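Ikechukwu Ajayi on the software between the hand and the robot

Ikechukwu Ajayi runs the perception and tooling side at Dramgate, a software company in Doltdale that builds control code for two-armed household robots. The team has five engineers. Ajayi came to it from warehouse work, where he wrote motion planners for sorting lines, and he says the first month was mostly spent unlearning things.

"In a warehouse the planner is the product," he said. "You know the bin, you know the conveyor, you know where the box is going. You solve for a path and you're proud of it. In a house the path is the easy part. Knowing what the person would have done with their hands is the hard part."

We spoke in the afternoon in the room where his group records demonstrations. A demonstration, in his group's sense, is a person doing a chore with a pair of hand-held grippers. The recording goes through a set of programs that turn it into motion a robot can learn from. The person wears a head camera. No robot has to be in the loop at all while the data is being made.

Ajayi is responsible for those programs. The main one is called Michiels, and it does the job he describes as "finding out where the hands were." It takes the head camera's video, looks for the printed markers on the grippers, and works out the position and angle of each gripper for every moment of the recording.

"A marker gives you a very good answer when you can see it squarely," he said. "You have four corners, you know how big the square is in real life, and the geometry falls out. The trouble starts when you see it at a shallow angle. Then there are two poses that explain the same four corners nearly as well, and a naive solver will flip back and forth between them. You get a wrist that snaps over and snaps back. If you train on that, you get a robot that wants to do it too."

The cure was to put markers on more than one face of a cube and solve for all the visible faces together. When two faces are in view, the ambiguity mostly goes away. When only one is, Michiels carries both candidate poses forward and lets later video decide between them.

"That was the biggest single fix we made," Ajayi said. "Before, we picked the better-looking pose right away. Now we wait. It costs some memory and the code is uglier, but the flips are mostly gone."

I asked what happens when the markers can't be seen at all. He said this comes up constantly. A person turns away, or reaches behind something, or one arm crosses in front of the other. Michiels fills short gaps with a smoother that assumes hands don't jump. Long gaps get cut out, and the recording is split into separate pieces.

"We argued over the limit for a long time," he said. "I wanted it short. The people doing the training wanted it long, because every cut makes a chore into half a chore, and half a chore doesn't teach much. We set it by looking at the residuals when the marker comes back. If the smoother's guess is way off from where the hand shows up again, we shouldn't have been guessing."

The second program, Unovell, takes over where Michiels stops. It takes the gripper paths and asks whether a given robot could follow them. People lean, twist and step sideways without thinking. A robot with a fixed base and a certain arm length can't always do the same, and Unovell marks the places where the path runs outside what the joints can reach or asks an elbow to move faster than its motor allows.

At first those pieces were thrown away. Ajayi said that was a mistake.

"We were discarding the interesting parts," he said. "Reaching across yourself, getting down low. Those are the parts where people do something clever. So now Unovell tries to repair before it rejects. It can slide the robot's base, or it can slow the segment down, as long as nothing in the segment depends on speed. Wiping a surface can be slowed down. Pouring is different, and we leave pouring alone."

Deciding which is which was done by hand for a while. An engineer would watch the clip and set a flag. Now there is a small model that suggests the flag and a person confirms it. Ajayi would not call this automated. He said the confirming step catches real errors, and he has no plans to remove it.

The two programs were written separately, and for a long time they disagreed on basic matters. Michiels reported positions relative to the camera. Unovell wanted them relative to the floor. The conversion lived in a script that one engineer had written and everybody else was afraid of.

"It had a sign error that canceled out another sign error," Ajayi said. "It worked fine until somebody fixed one of them."

After that the group sat down and wrote out every coordinate frame on a single page, with names, and made the code refuse to multiply two transforms whose names don't match. He said it was dull work and he would do it first if he had to start over. The check has failed a build 37 times since it went in, and he keeps the list.

"Every one of those would have been a robot arm going somewhere strange," he said. "Or worse, going somewhere almost right."

Time was the other sore point. The camera and the gripper sensors each keep their own clock, and the clocks drift. A small offset doesn't show in the video, but it shows in the learned behavior: the robot closes its fingers a little before it arrives. For months the group blamed the model for this.

"We retrained, we changed the network, we changed the loss," Ajayi said. "Then I plotted finger opening against distance to the object and the whole curve was shifted. It was a clock. I was relieved and also pretty annoyed."

The fix was to have the operator open and close both grippers in view of the camera at the start of each recording. The software matches the motion it sees against the motion the sensors report, and lines up the two. It repeats the match at the end, and if the two answers differ, it stretches the timeline to fit.

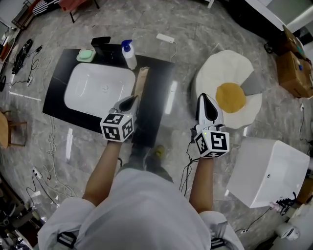 Marker cubes on the grippers: the operator's view of both hand-held grippers, with a sink and black faucet on the floor ahead.

Much of what Ajayi talks about now is tooling in the plainest sense. The group has a viewer that plays a recording with the estimated gripper poses drawn on top. He wrote the first version over a couple of evenings, and it is the program he gets the most requests about.

"People want to scrub backward without it stuttering," he said. "They want to type a note and have it stay attached to that moment even if we reprocess the recording later. None of that is robotics. But if the viewer is slow, people stop looking at the data, and then the problems go straight through to training."

Notes turned out to be harder than he expected. When Michiels is updated, every recording is processed again, and pieces that used to be split may be joined, or the other way around. Notes that pointed to "piece 2" pointed to nothing. They are now stored against the raw camera time, which never changes.

He is cautious when asked how well the robots do with all this. He said simple pick-and-place works well enough to be boring. Tasks that need both hands at once are uneven. One hand holding something steady while the other works on it is the case he watches most closely, and it is where a small error in either pose does the most harm.

"Each hand can be a little off and look fine by itself," he said. "But the error between the hands is what matters if they're holding the same thing. We used to solve for each one alone. Now, when both cubes are in the same image, we solve for the relation between them directly. It's a better number than subtracting two separate estimates."

That change is still in testing. The planner that would use it isn't finished either. Ajayi wants the robot to plan a path for the pair of hands as one unit when they share an object, and to go back to planning separately when they let go. The switching is what worries him. In simulation the arms hesitate at the moment of release, as both plans are briefly in charge.

I asked if he missed the warehouse. He said he missed the lighting. Glossy surfaces are hard on marker detection, and glare across a printed square can wash out a corner and drag the whole pose with it. Michiels now scores each corner for contrast and gives less weight to the weak ones -- a change he put off for a year because he thought better cameras would solve it.

"They didn't," he said. "So we wrote the code."

Before I left he went back to his desk to look at the build, which had failed again. It was a frame name. He added it to the list.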